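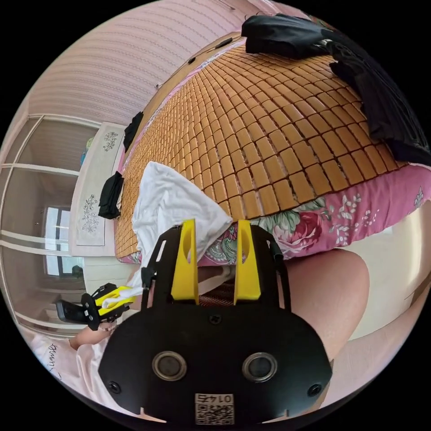 ## Folding at Home: A Talk with Kwan-ho Pan

I caught Kwan-ho Pan on a Tuesday, a little after nine in the morning, when he had a mug of barley tea going and (he warned me) a good hour before the uploads from the night shift would need looking at. He runs collection for Perkel, the cloth-handling project at Hironix, and he is the sort of person who will happily spend ten minutes on pillowcases if you let him. I let him.

"People expect us to have a lab with one perfect table in it," he told me. "We did have one! We recorded 710 folds on that table, and the model got very good at that table. Then we tried it on a bed and it had no idea what to do with itself."

So the work moved into bedrooms. Collectors take home a pair of hand-held grippers, one for each hand, and go through their ordinary tidying with them – pinching a corner, lifting, laying it down again. Each gripper has its own camera, so the learning system gets both hands' side of the story. Perkel now holds 4,000 recordings of this kind, and Kwan-ho would like a great many more.

I asked what makes a home better than a studio, and he laughed and said the bedding. "You get a bamboo mat with all those little tiles, and a flowered sheet hanging down under it, and then a white cloth on top that slides in a way it never would on cotton. I couldn't have designed that. I wouldn't have thought of it."

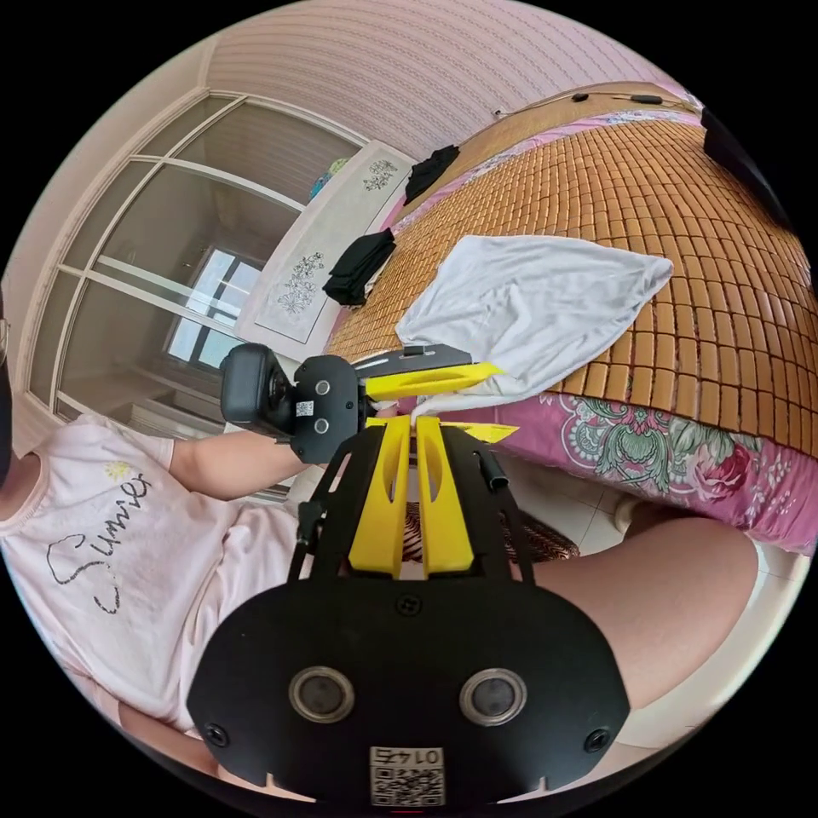 He is just as fond of the clothes people leave lying on the bed, and asks collectors not to clear them away first. His colleague Radomir Perić, who checks the recordings before they go into training, took some convincing on this point. "Radomir likes things neat," Kwan-ho said, very fondly. "He sent back 20 sessions in January with a note saying 'too much laundry.' I put every one of them back in!"

They do agree on throwing out the rushed ones. New collectors tend to hurry, he explained, and the fingers close before they've really got hold of the edge. A dropped cloth is fine, and he keeps those gladly, as long as the person picks it up again and carries on the way they would on any other morning.

Before I left I asked whether he folds his own laundry with the grippers. He does, on Sundays, and he is up to recording 759 under his own name, most of them towels.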